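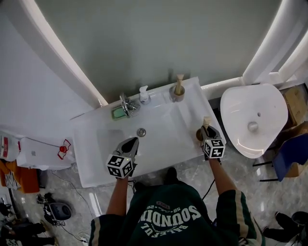
Handheld grippers at the sink counter, right one closed on the wooden piece in the cup.

Subject: Re: Batberg handheld gripper kit, worth it?
Date: 18 February 2019

> We're looking at the Batberg pair for bathroom tasks. Does
> the marker cube get in the way near a faucet?

We've had a pair from Thiele since December. The cubes haven't hit the faucet yet. The cables are the weak point, so order the 2 m ones. Fingertips wore out after 200 grasps and Thiele replaced both sets.

Wandita list, Nimstead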